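Spring report on the apprentice outreach grant
To: Marijke Desmet, Bremex
From: Hwa-young Kwon, Kastville Roofing and Sheet Metal Contractors Association
2025-04-05

Hi Marijke,

You asked for something readable this time, so I'm skipping the form and just telling you how things stand. Jae-in has the receipts and will send those separately (she found the missing ones, in case you were wondering – they were filed under "Ham" because that's where the supply yard is).

The big piece of the grant was getting small roofing shops to take on a first-year apprentice. A lot of our members are family outfits with a truck, a brake and maybe a couple of crews, and they've always told us the paperwork scares them more than the wages do. So we started there. Man-sik Seo rewrote the whole sign-up packet over the winter and got it down to a size a person can fill in at the kitchen table. I was a little skeptical when he said he wanted to drop the separate safety history form, but the state office was fine with it as long as the same answers show up in the main application, and they do.

We mailed the new packet to 74 member shops. So far 40 have sent something back, and that includes a few who only wrote to say they're not hiring this year but want to stay on the list. I'll take it! The old packet never got anywhere near that. The shops out toward Loltberg have been the slowest to answer, and I think we need to drive out there and talk to people. I've put two trips on my own calendar and I'm hoping Dae-han can come on at least one of them, seeing as he used to run jobs in that area and people remember him.

The evening classes are up and going too. We had planned on three instructors and we have three, though one of them isn't who we expected. Our original sheet metal instructor took a job out of state right before the start, and Dae-han Nam stepped in with very little warning. He's been great. He moved the flashing unit ahead of the low-slope unit, which annoyed me for a week or so and now I'd keep it that way. The apprentices were seeing chimney and wall flashing on the job before we'd covered it in class, and they had plenty of questions.

Attendance dips whenever the weather is good, as you'd guess. When a crew can work late, it works late, and the apprentice works late with it. We've started repeating the Tuesday material – sorry, the early-week material, we moved the night twice – at the end of the week, and that helps some.

On money, we're close to plan. Printing came in $706 under what we budgeted, mostly thanks to the shorter packet. I'd like to move that over to fuel and meals for the Loltberg visits if you're okay with it. The classroom rent went up a bit at renewal and we covered the difference out of dues, so it doesn't touch your grant at all.

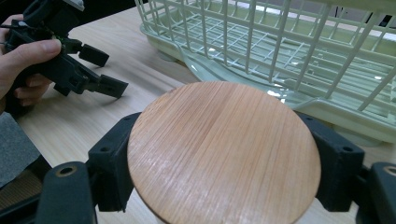 Can a shop that isn't a member send an apprentice to the classes?
Any licensed roofing or sheet metal shop in the county can, and the apprentice pays the same book fee as everyone else.

I put that in because your office has been getting calls on it, and so has ours. We're adding the same wording to the packet at the next printing.

Between now and July I want to get the Loltberg trips done, finish the second half of the class schedule, and have Man-sik follow up by phone with every shop that hasn't answered. He's already started on the ones he knows personally. We also still owe you the mentor guide. The draft is sitting with Jae-in Cheon for a last read, and she has promised it to me by the end of the month.

Call me about the printing money whenever it suits you. Mornings are best, before I head over to the classroom.

Hwa-young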